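Stop treating the backup of a multisig wallet as finished once the seeds are stored. In a two-of-three setup, two seeds can sign, but finding the coins also takes the third public key and the script type. I restored a Varen vault in October with two seeds and no descriptor, and the wallet showed a balance of zero.

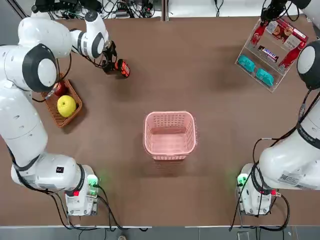 Wallet software should refuse to show a receive address until the descriptor has been exported. Zasteo makes the export optional and puts it four menus deep. A small green light next to a red button tells an operator that a device is in some state, and wallets lack even that much for backup status. The file is roughly 600 bytes, so size is no excuse.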